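How Do You Teach a Robot to Fold a T-Shirt?

Science for Curious Kids – by Rodica Căpraru
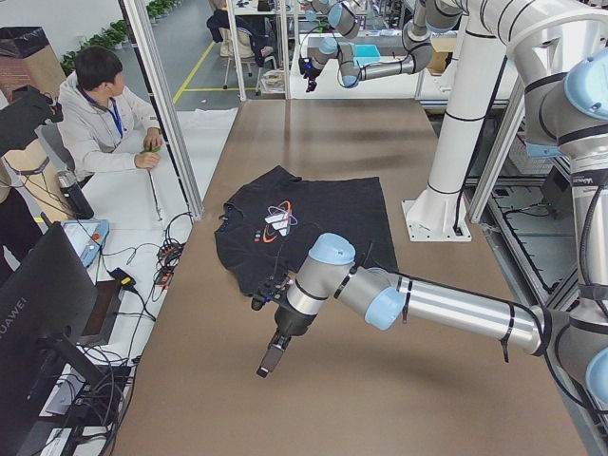 Folding a T-shirt is one of those jobs you probably learned so long ago that you can't remember learning it. Maybe a grown-up showed you once or twice, and you made a lumpy sort of bundle, and then one day the bundle came out square. For a robot it is a terribly hard job, and I spent a very happy afternoon at a lab called Cladora finding out why. Look at the black shirt on the brown table. It has been spread out mostly flat, but the cloth still has soft wrinkles along one side, and the hem is tucked a little bit under itself at the bottom. You and I hardly notice things like that. A robot has to notice all of them, and it has to do it with a hand that has only two fingers!

Why cloth is so tricky

Think about a wooden block. If you push it, it slides. If you pick it up and put it down again, it is still the same shape. Robots have been good at moving things like blocks for a long time, and in many factories they do it all day long.

Now think about a shirt. Pick it up by the collar and it hangs one way. Pick it up by a sleeve and it hangs a completely different way. Drop it on your bed ten times and you will get ten different heaps (try it, but please tell whoever does the laundry at your house that it's for science). Because a shirt can make so many shapes, there is no way to write down a rule for every single one.

Learning by being shown

So the team at Cladora does something much more like what your grown-up did with you. They show the robot. Sibel Güneş, who leads the project, calls this "learning from demonstrations," and a demonstration is just a fancy word for showing somebody how a thing is done.

A person steers the robot arm through the whole fold, from start to finish. They bring the two fingers down to the edge of the cloth, squeeze, lift, carry it across and let go. While this is going on, a computer saves what the cameras see and how every joint in the arm is bent. One trip through the whole fold makes one demonstration, and then somebody messes up the shirt and it all begins again.

How many demonstrations does a robot need? I guessed fifty. Sibel laughed (kindly) and told me that the team had collected 1369 of them, using 16 different shirts. Some were big, some were small, some were stretchy, and some had pictures on the front.

When all of that has been saved, the computer hunts for patterns in it. When the cloth looks like this, the people mostly moved the arm like that. After a lot of practice the computer can make its own guess about where the arm should go next. It guesses, moves a tiny bit, looks again, and makes a new guess. Scientists call the part that does the guessing a "policy." The team named theirs Minhas.

The surprise about messy shirts

My favorite part is what the team found out next. At first, everybody was careful to lay each shirt out as neatly as they could before a demonstration. It seemed sensible! Minhas learned from those neat shirts, and then the team tested it on 48 shirts that had wrinkles and tucked-under edges. It folded only 9 of them properly. With the others, it would reach for a corner where a corner ought to be and close its fingers on nothing but air.

Then Wissam Shboul had the idea of being untidy on purpose. The team made new demonstrations with rumpled shirts, and the people steering the arm sometimes missed the edge and had to go back for it. Minhas got to see what to do when things go a bit wrong, and on the next test it did much better. It still has trouble with sleeves, which like to hide underneath the rest of the shirt, and the team is working on that now.

I think that is a comforting thing to know if you are learning something hard yourself, like the violin or long division. Watching someone fix a mistake can teach you a great deal.

Try it at home

You will need a T-shirt, a table and a friend. Sit on your hands while your friend is the robot. Your friend may use only one finger and a thumb, on one hand, and may do only what you say. Now talk your friend through folding the shirt. Be as exact as you can! When you're done, swap places, and this time start with the shirt in a heap.

Words to remember

Gripper: the part of a robot arm that grabs things.
Joint: a place where the arm can bend or turn, like your elbow.
Demonstration: showing how a job is done.
Policy: the part of the computer program that decides what the robot does next.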